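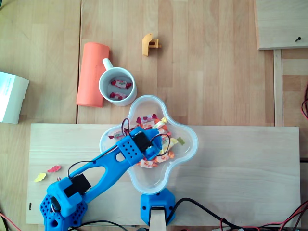
Werkstattbuch Zitau, März 2018 (Donnerstag)

Druckluft, Lecksuche

Kompressor (Stovix) läuft wieder an, obwohl keiner Luft braucht. Stundenzähler heute früh 3693. Letzter Eintrag am Gehäuse vom August, das macht 662 Stunden seitdem. Zu viel für das, was wir an Luft verbrauchen.

Messung vor der Reparatur: Kessel auf 8 bar gefüllt, Kompressor aus, alle Abnehmer zu, Haupthahn zum Netz offen. Nach fünf Minuten noch 6 bar. Kessel hat 80 Liter, also 160 Liter weg, 32 Liter pro Minute. Das Rohrvolumen ist dabei nicht mitgerechnet, der echte Wert liegt etwas höher.

Gegenprobe mit geschlossenem Haupthahn: Manometer steht. Kessel, Rückschlagventil und Druckschalter sind damit raus, der Verlust liegt im Netz.

Mit Lecksuchspray (Mistix) von vorne nach hinten durchgegangen:

Haupthahn, Spindel: dicht.
Wartungseinheit, Ablassschraube am Wasserabscheider: deutliche Blasen. Dichtring war platt und hart.
T-Stück über der Standbohrmaschine: feiner Schaum am Gewinde, nur im unteren Abgang.
Schnellkupplung an der Schleifbank: bläst ohne Stecker. Mit Stecker besser, aber nicht dicht.
Schlauchtrommel, Drehdurchführung: ein paar Blasen beim Abrollen, in Ruhe nichts.
Stichleitung zum Fenster: dicht. Wird nicht benutzt, könnte man eigentlich abblinden.

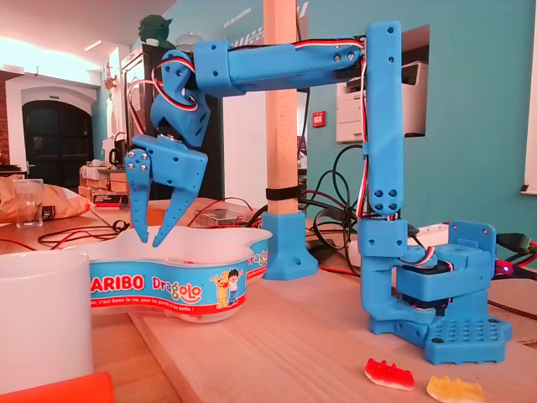 Tisch mit heller Holzplatte

Netz drucklos gemacht, dann der Reihe nach: neuer Dichtring am Abscheider, T-Stück ausgebaut, altes Band aus dem Gewinde gebürstet und neu eingedichtet. Das Gewinde im unteren Abgang hat eine Macke auf dem ersten Gang, hält aber. Kupplung an der Schleifbank getauscht gegen die letzte aus der Schublade. Die alte liegt im Schrott, bitte nicht wieder rausholen.

Im Abscheider stand ziemlich viel Wasser, bräunlich. Kessel auch entwässert, da kam ebenfalls einiges. Der Ablasshahn unten am Kessel geht schwer – mit der Zange vorsichtig, der Griff ist schon angerissen.

Messung danach, gleicher Ablauf: 8 bar auf 7,5 bar in fünf Minuten. 40 Liter, also 8 Liter pro Minute. Reicht mir erst einmal. Den Rest vermute ich an der Schlauchtrommel, den Dichtsatz dafür haben wir nicht da.

Bei Munteanu angefragt: Dichtsatz Drehdurchführung, zwei Schnellkupplungen als Reserve, ein Kugelhahn für den Kesselablass. Dichtsatz nur auf Bestellung, Lieferzeit noch offen. Kupplungen haben sie am Lager.

Offen:
– Stichleitung Fenster abblinden, Stopfen 1/2 Zoll suchen
– Kugelhahn am Kessel, nur bei leerem Kessel
– Zählerstand ab jetzt jeden Monatsersten auf den Zettel am Kompressor
– Haupthahn abends zu. Hängt jetzt ein Schild dran.

Öl am Kompressor kontrolliert, Mitte Schauglas. Ansaugfilter ausgeblasen, beim nächsten Mal tauschen.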